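Dark T-shirts coming out of the dryer with gray fuzz and pale streaks

Last updated September 24, 2018
3 min read
Print | E-mail

Posted by murlow_tenant

I have a problem with black and navy T-shirts. They go into the wash fine and come out of the dryer covered in gray fuzz, and a couple of them also have pale streaks across the chest that look like dried soap. Towels and sheets seem OK, or maybe I just can't see it on them because they are white.

The washer is a Wollby top loader, older than the dryer. I use powder detergent, one full scoop, cold water, normal cycle. I clean the lint screen after every load. I have tried a second rinse and it helped a little with the streaks but did nothing for the fuzz. Our water here is hard. The kettle scales up in a couple of weeks.

Is this the washer, the dryer or the detergent? I don't want to pay for a service call if it's something I am doing wrong.

Krishnamoorthy Lobo

You have two separate problems, so deal with them one at a time.

The streaks are undissolved powder. Cold hard water and a full scoop will do that nearly every time. Switch to a liquid for the dark loads, or dissolve the powder in a jug of hot water first and pour it in before the clothes. Use half of what you use now. The line on the scoop is meant for a big dirty load. I went over to Pristance liquid in March and have not had a streak on anything since, but any plain liquid should do the same job.

To get the old streaks off, soak the shirts for an hour in a sink of warm water with a cup of white vinegar, then rinse well. Don't put bleach anywhere near them, and don't mix bleach with the vinegar either.

The fuzz is coming off your towels. Towels shed for a long time, especially cheap ones, and it sticks to cotton jersey more than to most things. Wash the towels separately and run a short rinse with the washer empty before the dark load goes in. Turn the shirts inside out as well. If your washer has its own lint filter, check that too – on some older top loaders it sits under the agitator cap and gets forgotten for years.

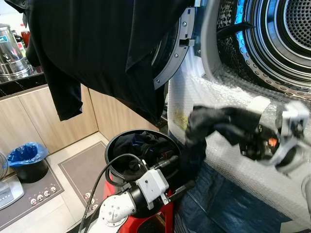

On the dryer side, wipe the drum before you put the darks in. Use a damp microfiber cloth and go over the back wall first. If yours is stainless steel with a grid of small holes in the back like this one, lint can sit around the holes and it doesn't all end up on the screen. Do the front rim too, where the bigger holes are. Let the drum cool down before you reach in. Take the shirts out while they are still very slightly damp and hang them up, and they will shed less and keep their color longer.

palaniappan_k

Agree about the towels. We had the same thing and it stopped when we quit mixing loads. Dryer sheets didn't help, they just left marks of their own.

Also check the vent hose at the back. Ours was crushed flat against the wall – poor airflow means the lint stays in with the clothes. It's a fire risk as well, so worth looking at anyway.

dee153

just buy gray shirts lol. But seriously, a lint roller gets most of it off if you only have one or two to do before work.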